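# Ellham hand-held grippers: budget and purchase notes

2018-06-02, by the Ellham equipment group

This README explains how we plan the money for the hand-held grippers and the small parts which belong to them. It goes together with the file `purchases.csv` in the same folder. Please read it before you ask for a new order, even if the order is small.

## What the file contains

`purchases.csv` has 703 rows. One row is one line of an order, so an order with several parts takes several rows. The columns are:

- `item`: the name of the part, as the supplier writes it
- `supplier`: Flevex or Nogueira
- `price`: price for one piece, in dollars, without shipping
- `shipping`: shipping for the whole order, written only in the first row
- `project`: the budget line which pays, in most cases Gakow
- `status`: planned, ordered, received or returned

In the older rows the shipping was sometimes added into the price. We corrected the ones where we still had the invoice. The others are marked with an `s` in the column `note`, and they should not be used for comparing suppliers.

## Budget for this round

The Gakow line has 4000 dollars for hand-held equipment. It covers complete grippers, spare finger pads, cables and storage. It does not cover computers or furniture, which are paid from the general line of Ellham.

We decided to buy 2 complete grippers from Flevex and to spend the rest on spare parts. Before this we compared with the offer of Nogueira. Their gripper was cheaper, but the finger pads could be ordered only together with the finger, and this makes each replacement more expensive.

The rubber pads are the part that we must plan most carefully. The housing can have scratches and smudges and still be used for a long time, but a pad with a worn surface has to be changed.

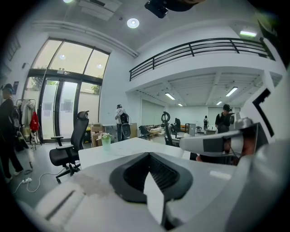
For this reason pads have their own sub-line in the table, and we order them in packs of 10. A pack is opened only when the one before is finished, so that the number in stock is easy to check. If a pad is damaged on arrival, write `returned` in the status and keep the row. Do not delete it, as the credit from the supplier comes later and needs a row to be connected to.

## How to add a request

1. Look in the table if the same part is already planned.
2. Add a row with the status `planned` and the price from the current offer.
3. Check that the total of the Gakow line stays under the limit.
4. Change the status to `ordered` when the supplier has confirmed.

Delivery from Flevex is slower for complete grippers than for pads. Please put them in separate orders.

## Known problems

Prices from Nogueira include tax in some rows and not in others. We have asked for new invoices and the rows will be corrected when these come.

Last updated: June

Related items

- Comparison of offers, Flevex and Nogueira
- Gakow storage and cable list
- Ellham rules for returning parts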